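Home Stories Archive About Subscribe

Reading time: 3 min

The Tremley Allowance
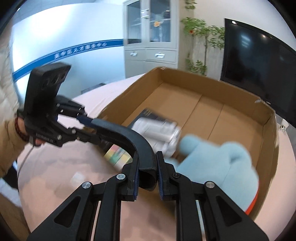

An open cardboard box on a pink table.

The night operator on Tremley logged the separator pressure at 02:00 and again at 02:15. Both readings were within limits. The second was lower than the first, and the well feeding the separator had not been touched.

She called the process engineer, who was asleep two decks down. He asked for the valve positions. She read them off the screen. He asked her to read them again, then said he would come up.

Tremley produced from three wells and sent its oil by a buried line to the terminal at Adari. The line had been laid for a larger field. At present rates the oil moved slowly and cooled on the way, and wax settled on the wall of the pipe. The operating manual gave a limit for this, expressed as a pressure difference between the platform and the terminal. The company also held a figure called the allowance, which let the platform run above the limit for up to 30 hours while a cleaning run was prepared. The allowance had been used twice in the first winter. By September it was in use most weeks.

The engineer arrived in a jacket over his night clothes and pulled up the trend. The separator was losing pressure to the flare header through a valve that reported itself closed.

"It's passing," he said.

"How much?"

"Not enough to shut in for."

"And if we do shut in?"

He did not answer at once. If the platform shut in, the line would stand still. The line had stood still once before, for a faulty transmitter, and restarting it had taken most of a week and all the diesel on board. The procedure for a cold restart was 200 pages long. Both of them had read it, and both knew that it assumed a pump that had been sent ashore to Moulin for repair.

"We have eleven hours left on the allowance," she said. "With the valve passing, we can't hold the rate. The line cools faster. So it's less than eleven."

"How much less?"

"I'd have to run it."

She ran it. The model was called Prirnodeck, after the contractor that had written it and then closed. It took a while on the old machine. The engineer made coffee and drank it standing up. Outside the window the deck lights showed rain moving sideways, and past the lights there was nothing to see.

The model returned six hours. Below that it printed a warning, code 423, which was not in the manual. She had seen it before, on the day shift, and had been told to ignore it.

"What's 423?" he asked.

"Input outside the fitted range."

"Who told you that?"

"I read the source."

He put the cup down and looked at the number six for some time. Then he picked up the phone and asked Adari to stand by to receive a cleaning run at 05:00. Adari said the receiver was booked for inspection on Friday and the door was already unbolted. He asked how long it would take to bolt it back. Adari said they would call him.

She entered the time in the log. Under remarks she wrote that the valve was passing, that the model was outside its range, and that the allowance should be treated as expired. She read the last part aloud before saving it.

"That obliges me to shut in," he said.

"Yes."

"You could wait for the terminal."

"I could write that you asked me to."

The separator pressure updated. It had dropped again, by a small amount. He pulled the chair across from the other console and sat down beside her, and opened the restart procedure at page one - the section on isolating the wells.

"Start with the third," he said. "It's the coldest."

She moved the cursor to the third well and confirmed the command. The phone rang. He let it ring until the valve showed closed, and then he answered it.

Contact | Copyright, all stories remain with their authors | Back to top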